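About Tumuvwood

Tumuvwood runs furnished guest units for people on work assignments. Each unit has its own kitchen, and each kitchen has to be put back in order between stays. That work is done by a turnover crew. For most of our history it was done entirely by hand, on a printed checklist, with one person assigned to each kitchen.

Part of that checklist is now being moved to robot arms. We list the project on this page because owners, guests and job applicants ask about it, and because it has changed how the crew's day is organized.

What the work consists of

A kitchen reset has two parts. The first is cleaning: sink, faucet, counters, appliances. The second is placement: trays, boards, mugs, canisters and small appliances go back to set positions, and anything that does not belong to the unit is removed. Placement takes less effort than cleaning but produces more errors. A tray left on the wrong side of the counter is not a serious fault, but it generates a message from the next guest, and somebody has to answer it.

The arms are being trained on placement. Wiping, descaling and anything involving water under pressure stay with the crew.

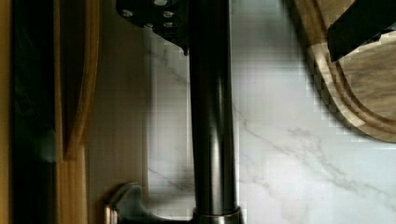
Faucets are treated as fixed obstacles. A tall neck close to a work area limits the paths an arm can take, and the limits differ from kitchen to kitchen. Our planning software, Flaletell, keeps a clearance record for each unit. The crew maintains these records. When a fixture is replaced or a shelf is moved, the person who notices it enters the change, and the arm is not run in that unit until the entry has been checked by a second person.

How the project is run

Development takes place in a kitchen set up the way guests leave one, with ordinary groceries and appliances in it. Early tests on a bare counter gave good results that did not carry over. In one test series the arm was given 400 placement tasks and completed 386 of them without a person stepping in. The remaining tasks were finished by hand and logged by cause. Most of the logged causes were poor grip on rounded rims and cables catching on an edge.

We do not quote that figure as a success rate for occupied buildings. It applies to one kitchen and one set of objects. 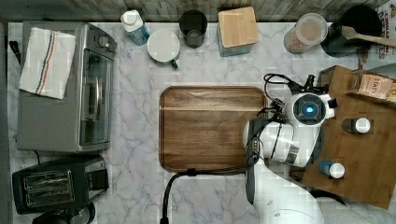
Trays were chosen as the first object class. They are rigid, they have a rim that can be gripped, and their correct position is easy to define. Mugs and jars came next. Soft items such as dish towels are still handled by people, and we have no date for changing that.

What changes for the crew

The turnover crew has 24 members. The headcount has stayed the same since the project began - the hours have moved. Less time goes to placement and more goes to inspection, record keeping and supervising the arms. Two new job grades were added, cell operator and recovery technician, and both were filled from the existing crew. Training is paid and takes place during the shift.

Some of the changes have been unwelcome. Supervising an arm means standing still for long periods, and several crew members reported that they found it more tiring than the work it replaced. Supervision blocks are now limited to 2 hours, followed by regular kitchen work. Crew members may also decline the operator grade without any effect on their pay or schedule.

Any person on the crew can stop an arm at any time and does not have to file a justification. Stops are recorded by time and location only. They are not used in performance reviews.

Sites

Our main building is Imai, where the offices, the laundry and the test kitchen are located. Devach is our second building and is reset entirely by hand. It will stay that way until the clearance records there are complete, a job the Devach crew started in June and is doing at its own pace - older kitchens, and hardly any two with the same layout.

Working with us

Openings on the turnover crew are posted on the jobs page. Experience with robots is not required. Applicants should be comfortable with a checklist, with lifting, and with writing short, clear notes on a tablet. Owners who want to know whether a unit is suitable for arm-assisted resets can request a kitchen survey through the contact form.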